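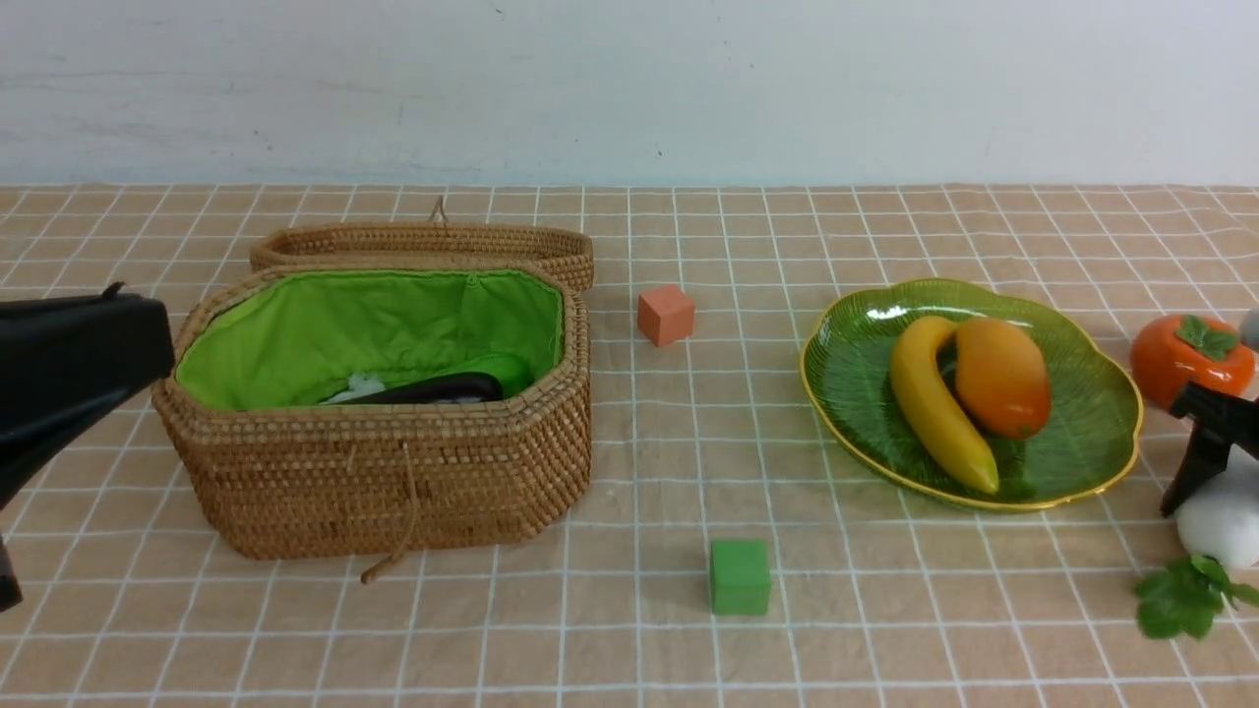

Caring for a Lined Wicker Basket

A lidded basket with a cloth lining will last for years with very little work. Most of the ones we are asked about have the same few problems: crumbs in the folds of the lining, a fastening cord that has come undone, or a weave that has dried out and started to snap.

Emptying and brushing

Take everything out first, including any tissue or scrap of cloth that has worked its way to the bottom. Turn the basket upside down over a sheet of newspaper and tap the base with your open hand. Brush the weave with a dry paintbrush, working along the strands. An old toothbrush is fine for the hinge side of the lid.

Gathered linings hold more dirt than flat ones. Pull each crease open with your fingers and use the narrow nozzle of the vacuum on low.

Washing the lining

If the lining is tied or buttoned in, take it out and wash it by hand in cool water with a little mild soap. Bright greens and reds can bleed, so wash them alone the first time. If it is stitched to the rim, leave it where it is. Dab it with a damp cloth, prop the lid open and let it dry for 20 hours before you put anything back.

The cord
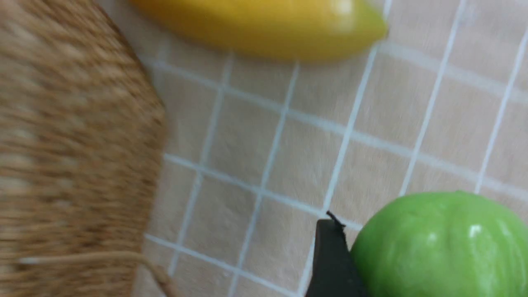
A pale strand hanging loose at the bottom of the weave.

Do not pull a loose end, and do not cut it until you know what it belongs to. Follow it back with your finger. If it is part of the weave, dampen it, wait 9 minutes and tuck it behind the nearest upright with a blunt needle. Cord loops used as fasteners can be left to hang while the basket is open. If one is fraying, a drop of clear glue on the end will hold it.

Storing toys

Foam cubes and play food do well in this kind of basket. Wipe the play food with a damp cloth and dry it before it goes in. Foam should be completely dry, as it can leave a musty smell in the lining. Put the heavier pieces at the bottom and leave enough room for the lid to close without pushing.

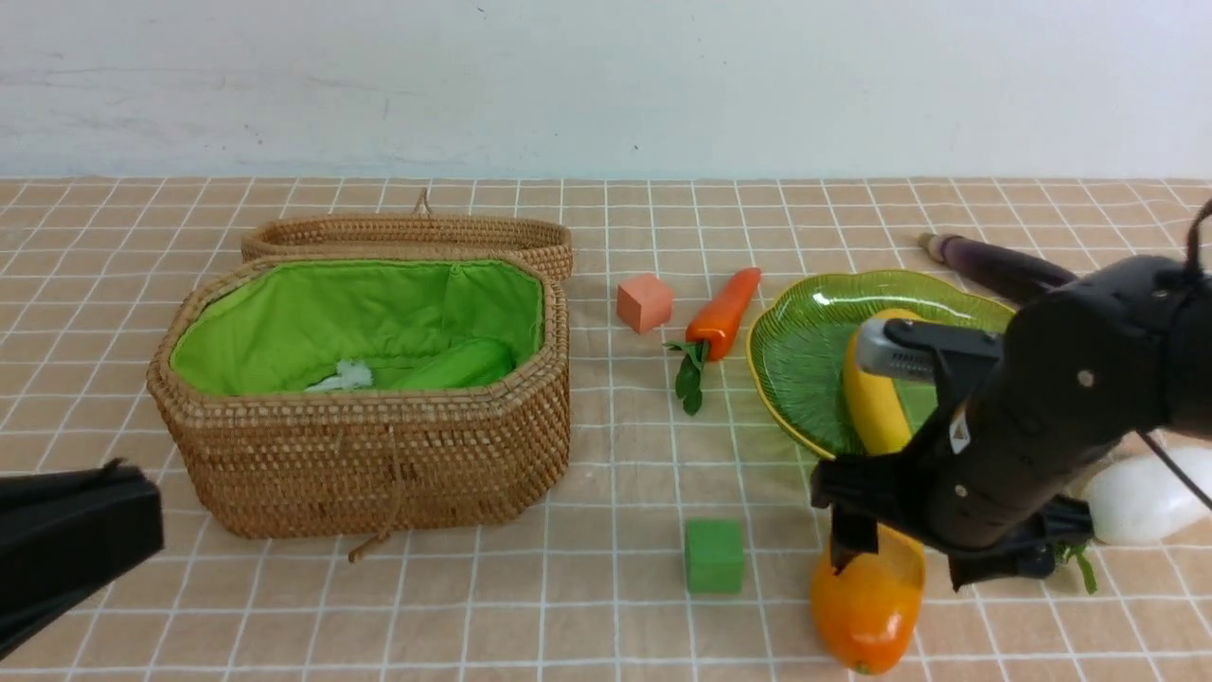 Home Care and Mending Club

Sort on a table with a cloth over it. Small pieces are easier to see and the cloth can be shaken out afterward. A plate is handy for the play fruit and vegetables while you decide what stays.

Hema Palaniappan adds that a basket kept near a heater should be misted lightly with plain water every 4 weeks in winter. Mist the outside only and keep the lid up until the weave feels dry.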